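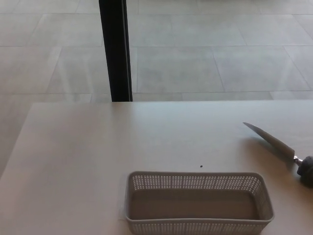
Mesa de recogida, tarea «cuchillo y cesta»: la pinza sujeta el cuchillo por el mango, cerca de la cesta gris todavía vacía.

Inicio Proyectos Informes Equipo Contacto
Buscar en el sitio… Buscar

Proyecto Flomiveck. Informe de avance, septiembre
Preparado para: Fundación Robichaud
Responsable: Mervin Nguyen, laboratorio de Covberg

Estimados amigos de la Fundación:

Cerramos septiembre con 723 demostraciones válidas, ¡y eso que la primera semana se nos fue casi entera en calibraciones! El objetivo de esta fase sigue siendo llegar a 900 antes de entrenar la segunda versión del modelo, y al ritmo actual lo vemos muy cerca.

Qué hemos recogido

Casi todo el mes se ha dedicado a utensilios de cocina alargados. La tarea base es sencilla de contar: coger un utensilio de la mesa, llevarlo hasta una cesta de plástico y dejarlo dentro. Con cucharas y espátulas el equipo la domina desde el verano. El cuchillo ha sido otra historia, y es la parte que más nos ha gustado. La hoja es fina, refleja la luz y queda casi pegada al tablero, así que el operador tiene que cerrar la pinza sobre el mango, levantar unos milímetros y decidir entonces por qué lado se acerca a la cesta. Esa decisión es justo lo que queremos que el sistema aprenda, y en las grabaciones nuevas se distingue muy bien.

Cada demostración se guarda con la vista de la cámara de cabeza, la posición de las articulaciones y la apertura de la pinza. Hemos pasado de 1 a 2 operadores por turno: uno teleopera y el otro recoloca los objetos y anota los intentos fallidos, que también conservamos, en carpeta aparte. La variedad de posiciones iniciales ha mejorado muchísimo con este reparto (antes acabábamos poniendo el cuchillo siempre en la misma esquina, por pura costumbre).

Primeros resultados

Entrenamos un modelo provisional con lo que había a mitad de mes. Con el cuchillo en posiciones ya vistas, completó 7 de 10 intentos. Con posiciones nuevas bajó a 4. Los fallos se concentran en el agarre: la pinza llega demasiado alta y se cierra sobre el aire, o toca el mango y lo hace girar. Una vez que el agarre es bueno, el traslado sale casi siempre, y ver al brazo corregir solo la orientación de la hoja antes de bajar fue una alegría enorme para todos.

Dificultades

El servidor de Manthorpe estuvo sin espacio varios días y tuvimos que copiar a discos locales. No se perdió nada, pero el etiquetado lleva retraso. También descartamos una tanda completa por un desfase entre el vídeo y las articulaciones; ya hay una comprobación automática al arrancar cada sesión.

Próximos pasos

- Completar las demostraciones que faltan, con más orientaciones del mango.
- Repetir la tarea con la cesta en otros puntos de la mesa.
- Poner al día el etiquetado.
- Evaluar la segunda versión con el mismo protocolo.

Gasto del periodo dentro de lo previsto; el detalle va en el anexo económico. Si alguien de la Fundación quiere pasarse por Covberg a ver una sesión en directo, por las mañanas siempre hay alguien teleoperando.

Mervin Nguyen

Este sitio utiliza cookies propias y de terceros para mejorar la navegación. Aceptar Configurar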